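**Shell scheme or bare floor space for a first furniture fair?**

**plumbline_60**
Hello all, long-time reader, first proper question. We make desks and side tables in a small unit near Prikimthorpe and we've been offered a place at the Ketosari fair in June. A shell scheme stand is £1252 and bare floor is £425 less, but then of course we'd have to build the walls ourselves, and I've never built a wall that had to come down again by teatime. Would you go for the easy life, or is it worth the bother to have something that looks like us?

**Ivano_fan**
Oh, how exciting, congratulations! I'd say shell scheme without a second thought. We did bare floor our first year and spent nearly all of the build day looking for a longer ladder, and by the time the doors opened I could hardly string a sentence together. Let somebody else worry about the walls, and put your money into lighting — it makes more difference than anything.

**quarter_sawn**
I'm going to disagree, nicely I hope. Shell panels are white and shiny and they make pale furniture vanish. We hung heavy cloth from a simple timber rail, dark green, and people came over from the other side of the hall to ask about it. Here's the sort of top I mean, and you can imagine it against white: 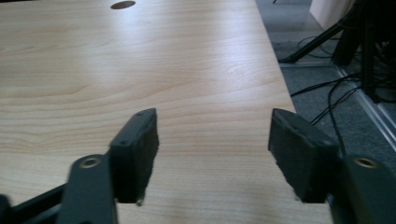

*Prikimthorpe, June*

Anyway, that's my case for cloth. Do check the fire rating before you buy any, as the organisers will want the certificate on the day.

**Ivano_fan**
You can hang cloth inside a shell scheme too, you know! Ours went up with hooks over the top of the panels.

**quarter_sawn**
You can, but then you've paid for walls and covered them up, and I'm too mean for that.

**plumbline_60**
Thank you both, this is so helpful. A chap at Kermani quoted me £3899 for a full custom stand, so I had a little sit down after that. I'm leaning towards bare floor and the green cloth. Does anyone know if Ketosari lets you in before 8am to set up?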